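Budgeting for a bin picking cell: what did you forget?

Dosteck Forums > Integration and Equipment > Purchasing

rutkowska_r
I have to hand in an equipment request by November for a bin picking cell at our Skerkham site. Arm and controller are already owned, so the request covers gripper, fingers, cabling, fixturing and spares. Mixed small parts, none over 40 mm across the grip, two shifts. Draft total without labour is healthy, but I have only one line for "mounting and sundries" and suspect that is where it will go wrong. What did others leave out?
Remigiusz Rutkowska

sovetura_tech
Cable management. We priced the gripper and the arm and then ordered dress pack parts three times. Allow for the wrist leads, proper strain relief and at least one complete spare set with connectors. Connectors at the gripper end fail before anything else in our shop.

g_witkowska
Agree on cables. I would put bins and bin fixing on a separate line as well. Our trial setup is a KUKA arm over metal bins, with bar clamps on them, and the clamps come out of general tooling, so they never appeared in any quote. When we costed the production version we had nothing for a fixed nest. 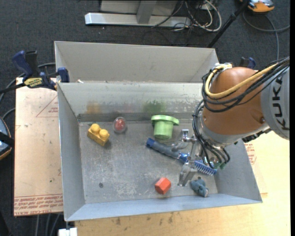
Mixed-object trial, gripper at the hairbrush. Bar clamp on the bins at upper left.

The objects are deliberately awkward. A brush lying on a diagonal and a clear capsule ask more of the fingers than blocks do, so buy fingers after the trial and keep the money unallocated until then. I asked for 7 finger blanks and used all of them.
Grażyna Witkowska

oldpress1971
I disagree about holding the money back. Where I work, unallocated money is gone by the next quarter. Name a finger set in the request, with a part number, and change it later through a variation.

g_witkowska
That depends on your finance department. Ours rejects variations on capital items. A provisional sum with a written scope went through without a query.

Mattock
Why clamps at all? Bolt the bin down. If it moves a few millimetres you are paying for vision to correct something a bracket would have fixed.

g_witkowska
For production, yes. In trials we change the bin position often and a clamp takes seconds. I would not put clamps in a two-shift cell.

sovetura_tech
Bolting down is fine until somebody has to swap bins at shift change. Price a locating nest with a toggle. Wasilewska quoted us 1339 for a pair, plates included, delivery extra.

Mattock
That is a lot for two plates and some toggles.

sovetura_tech
It is. We made the second pair ourselves and the drawing time cost more than the saving.

rutkowska_r
Useful. Revised lines so far:

Gripper body, plus one spare
Fingers, provisional sum with scope attached
Wrist cabling, two full sets
Strain relief and dress pack
Bin nests, one pair, quoted
Bins, including spares

Is it normal to buy spare bins? Purchasing will ask.

g_witkowska
Yes. Ours are scuffed across the floor. If you use vision, get the supplier to state the finish in writing, as shiny walls give reflections and you want replacements to match the ones you tuned on.

oldpress1971
Add guarding if the existing fence does not reach the new bin position. Check with a tape before you submit. I still say name the fingers.

rutkowska_r
Fence is short on one side. Adding a line. Finance has been asked about provisional sums, will post the reply.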